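Household Order: An Evening Course in Eight Sessions
Handout for Session 5: Small Things and What They Live In
Tutor: Yatziri Cortés
Room 8, Villaseñor Adult Learning Centre

Please bring this sheet back next week. I printed 97 of them, for reasons to do with the photocopier, so if you lose yours there will be another. There will always be another.

1. Where we had got to

Session 4 ended in a disagreement about drawers, which I do not intend to reopen. For those who were away in May's heat and missed it: a drawer is a fine place for things of one kind and a terrible place for things of no kind. Every home has one of the second sort. Mine contained a door key for a flat I left years ago and the instructions for a kettle I have never owned.

Tonight we move up from the drawer to the surface above it. Tables are where tidy people come undone. A drawer at least has the decency to close.

2. The mixed table

A mixed table is one where several jobs have been started and none of them has been declared over. Tea, letters, a game, a bit of writing. Each was reasonable when it arrived.
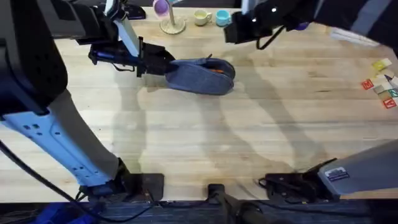 The usual mistake is to begin with whatever is largest. People see a big thing, move it to a chair, and feel marvellous. They then have a mixed table and a full chair. Start with the sort of thing there is most of, and give it one home before you touch anything else.

My order of work, which you may argue with at the break:

Paper first. Read it, then bin it or file it. Turning it over to see the other side counts as reading.

Cards, tiles and other bits of games. Square them up into a pile and put them back in whatever they came in. If they didn't come in anything, an old envelope will do.

Cups. A cup goes on its hook or in the sink. "Near the hook" is a place invented by teenagers.

Writing things last, as you will want one to label the envelope.

3. Pouches, tins and pots

We now come to the writing things, and to the great divide in this class between pot people and pouch people. Last year's group nearly came to blows. The Lallirell pot, as demonstrated by the back row, stands up, shows you everything and falls over if a cat looks at it. The Dredura tin is handsome and sounds like a dropped tray each time you open it. I am a pouch person and have made no secret of it.
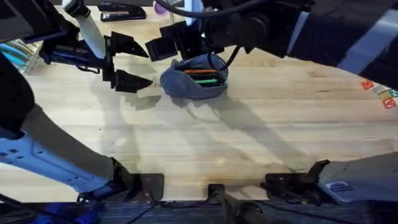 Most of the complaints I hear about pouches are complaints about overfilling. Someone buys one for a few pencils and within a month it holds up to 200 items, including foreign coins and a plaster. Keep it to what you can name without looking. A soft grey-blue case lying open on the table, with an orange pencil along the top and a green one just under it, can be checked at a glance, and that is all I ask of any container. It may slump a bit. So do I by half past eight. A stapler, on the other hand, belongs outside the pouch, where it can't chew anything.

A word on zips. If you have to hold the thing shut with one hand to close it with the other, take something out. Sestard make a larger size, and I beg you not to buy it.

4. For next week

Choose one table at home and clear it in the order given in part 2. Time yourself if you like that sort of thing.

Empty one pencil case and write down what was in it. The course record is 298 items, held by a retired surveyor, and I would rather it stood.

Read pages 8 to 14 of the course booklet. Page 11 is upside down in some copies.

Session 6 is on shelves. Bring a tape measure and low expectations.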